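Practise the dull part

I teach suturing at a skills lab in Jidville, and I have an opinion that doesn't make me popular with keen students. We spend far too much time on knots and far too little on the thread between them.

Ask any trainee what they practised last week and the answer will be knots. Our practice logs had 1374 entries at last count, and hardly any of them mention handling the tail. The Adanwood course we follow gives it one page.

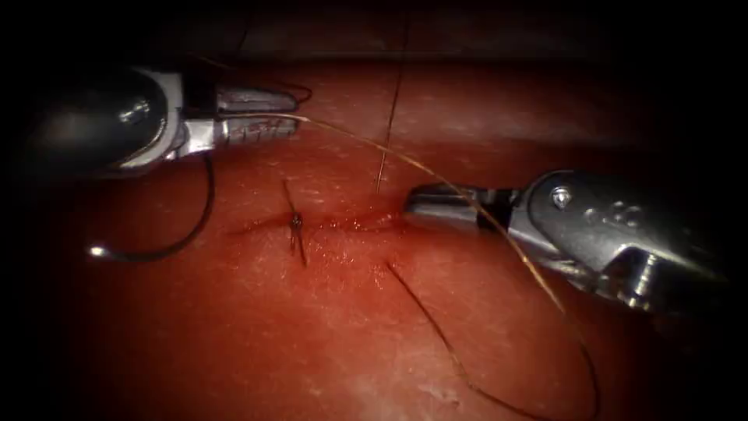
Thread management is a skill of its own and should be marked as one. A long strand does what it likes. It lies across your tools, it slides under your hand, and the next throw picks up a loop you didn't want. The tan suture draped over the right instrument and running down along its housing is the sort of thing I mean. I would have a learner stop there and know where the whole length is before going on. Most want to keep moving. They think stopping looks slow, and a lot of examiners have taught them to think so.

My second complaint is how we judge the finished row. People look at whether the edges meet, and fair enough, but they stop looking after that. I want to see the spacing, where each knot sits and how long the tails were left.

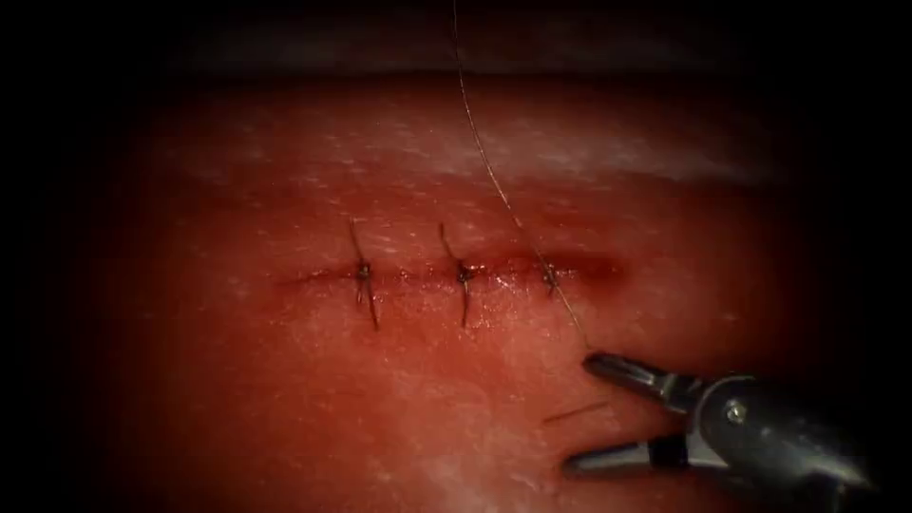

Yang

Three interrupted sutures at fairly even intervals will tell me more about a learner than one beautiful knot. The first is easy to fuss over. By the third, habits show. At Drekska, where I trained, we did rows of seven and only the last few were marked. I thought it was mean at the time and I'd bring it back tomorrow.

Then there is the needle. Hold it too close to the tip and you have no arc left to drive through with. Hold it right at the swage and it bends or turns in the jaws. 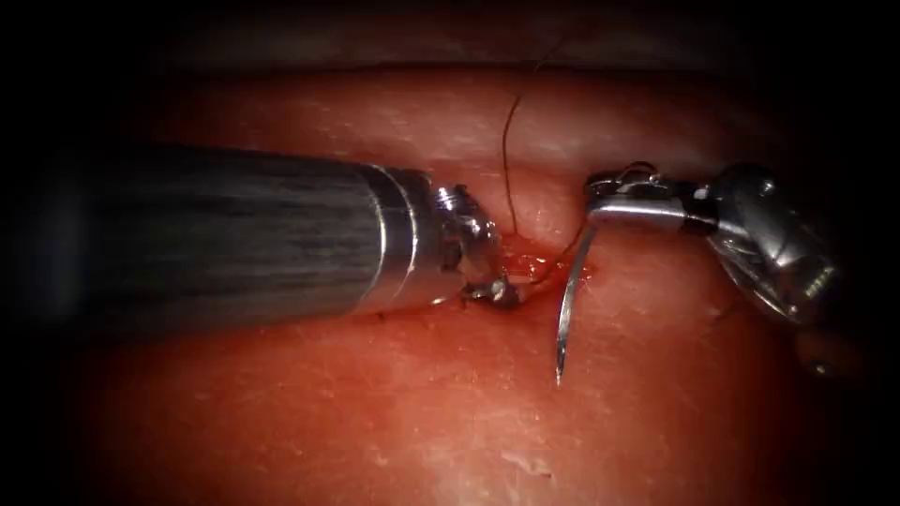

The fix is boring. Load the needle, look at it, put it down, load it again. Do that for a good while before you're allowed near a pad. I've had students grumble that they paid for a course in sewing and got one in picking things up — and some of them were right to want more pad time. I still wouldn't change the order.

Pads cost money as well, and a centre with a small budget has to choose. I'd spend it on plain ones and more of them.
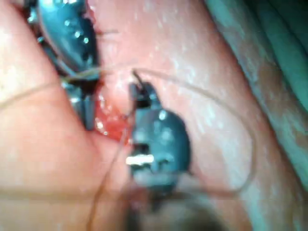

Should beginners be timed?
Leave the clock off until the row is even and the tails match. After that, time the whole row, including the cutting.

Some labs will disagree, and their students will probably be faster than mine in the first month. I can live with that.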